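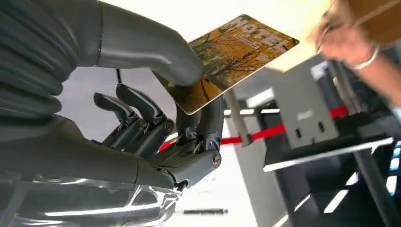

We passed 981 recorded handovers on the Imside project this week, and I'm so pleased I have to write a little thread! The goal is 1980, so we're not quite halfway, but it felt very far off back in January.

Every example is short: one person, one small object, one clean start and one clean finish. It sounds easy until you've done 60 before lunch and catch yourself doing them all exactly the same way — and then the model only ever learns your one way.
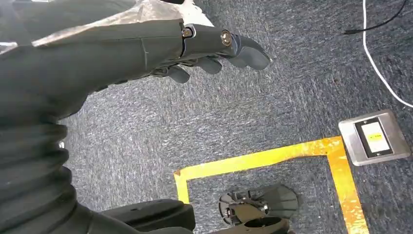
Somebody asked me last night why we don't just throw out the fumbled tries. We keep them, with a label, and I've grown rather fond of them, to tell you the truth.

Sorting cards is the part I'm looking forward to most. The skill is all in lining up the edge, and a narrow slot forgives very little. The brown organizer has a long divider down the middle and a whole run of those narrow slots, so there's plenty of practice in one box.
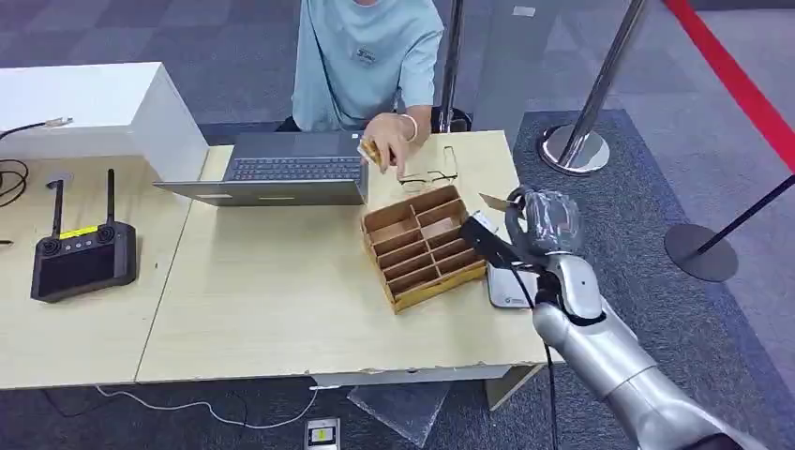 Labeling is my evening job now, with tea. We use 3 labels and I still argue with myself over the middle one. More soon, and if you ever write down rules for labels, do it before you start recording — I keep changing mine. The arm and the brown organizer both get a rest while I catch up.

Comments

tudeck: Do you switch hands between takes?

cloltanness_reader: Please post the label rules when they settle!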